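How to Budget for a Handheld Gripper Setup

Last updated 13/03/2024

Most equipment plans for a manipulation project start with the robot arm and work backward. At the Garside workshop we did it the other way. We planned the handheld grippers first, collected demonstrations with them, and left the arm for the next budget year. These are the steps we used, with the places where our first plan was wrong.

Step 1. Write down the task before you ask for quotes

One page is enough. Say which objects will be handled, how high the work surface is, whether one hand or two is needed, and who will be near the work. Suppliers will ask for all of this anyway. Our first request to Didside said only "tabletop tasks," and the quote that came back covered a gripper too wide for small kitchen items.

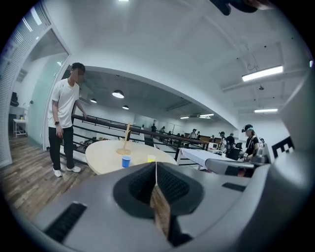

Ask each supplier for the opening width, the weight in the hand, and the price of replacement finger pads. Pads wear out. If the supplier doesn't sell them separately, treat that as a serious mark against the product, even when the gripper itself is cheap.

Step 2. Split the budget into four lines

Use separate lines for grippers, cameras and mounts, the work area, and people's time. Keep them separate until the end. When we lumped cameras in with grippers, we lost track of the mounts and had to find another $500 in May.

Don't forget small parts. Memory cards, spare cables, printed markers and charging gear came to 11 items on our list. Put them on one sheet with a price next to each, and order them together to save on shipping.

Step 3. Plan the work area

You may not need to buy much furniture. Measure what you have, and check that an operator can stand back from the table and still reach it with both grippers. Leave a clear path for anyone who has to reset the objects.
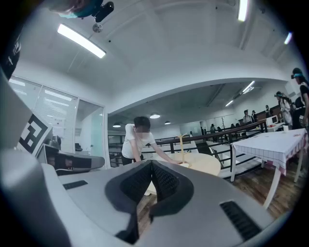

Task objects should be cheap and easy to replace. Buy several of each at the start, in case the store changes its stock. Household items are fine for this. A wooden stand like the mug tree on the round table gives you a tall, thin shape to work around, and cups in plain colors are easy to tell apart when you review the recordings. Our whole object kit cost $59.

Lighting usually costs nothing if the room has good ceiling fixtures. Make a short test recording at the hours you plan to work, and look at it on a full-size screen before spending money on lamps.

Step 4. Compare quotes on the same terms

We had quotes from Didside and Odton. Odton looked cheaper until we added calibration, which Didside included. Make a table with one row for each cost and fill in every box for every supplier. Where a quote leaves something out, write to them and ask. Check these before you sign:

Delivery date, in writing
Warranty length for the gripper and for the camera
Price of a second set of pads
Software updates and how long they are free
Who pays return shipping

Step 5. Price the power and cables

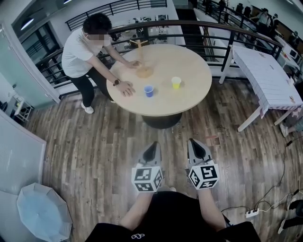
Walk from the outlets to the work area with a tape measure, then add some slack for routing along the walls. Include cable covers wherever people cross. We budgeted for 5 covers on the Isis project and used them all.

Step 6. Hold something back for the arm

If the recordings are meant to train an arm later, ask now which arms accept the same fingers. Get the adapter price in the same quote. Keep the quote on file with its expiration date, and ask for a new one when the next budget opens.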